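Visit to the Clavico Recording Floor: Progress Report for February

We spent a morning at the Clavico office to see how the desk and drawer tasks for the Fliditz robot program are being recorded. Sandra Crabtree from the grants side came along, as agreed in the last report. The grant covers 425 recordings of ordinary office work done by human hands, to be used later in training the robot. At the time of the visit 400 had been accepted.

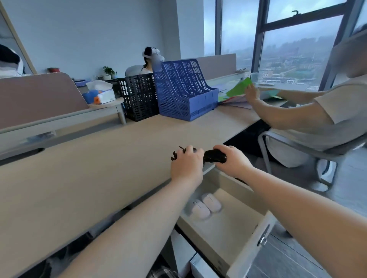 Jade Garside

Clavico runs the sessions at regular desks by the windows. We stood behind the partition for the first part so we would not get in the way. The session we watched was the drawer set: opening drawers, sorting computer mice and other small items, and closing up. Each recording is kept short. 27 from the drawer set were sent back in the last round, mainly for hands leaving the view, and they are being redone under the same budget line.

Other people work at the same desks during recording. Sandra asked whether that was a problem. Clavico would like to keep it that way, as the robot will be used in shared offices.
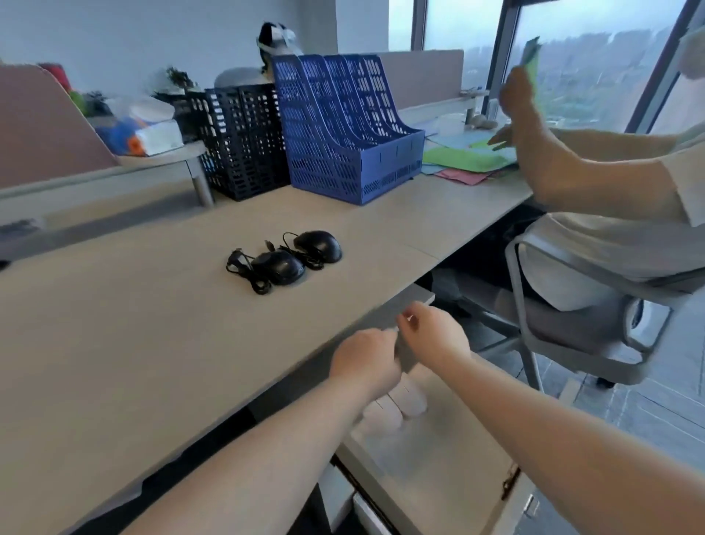

Drawer task under way, with two wired mice on the desktop.

After a break we saw the Safavi arm demonstration in the next room. It opened a drawer on the second try and needed a reset before it could close it. The Dudik software team expects to fix the closing step before the next visit. I would not promise a date on this yet.

We then went back for the last 30 minutes of recording, which included the combination lock task.
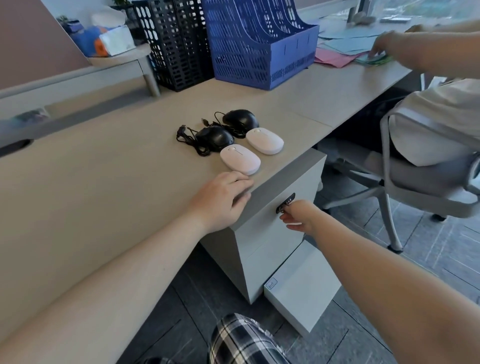 Spending and Next Steps

Spending is on plan. The remaining recordings should be done by the next report. We ask that the second payment go ahead as scheduled.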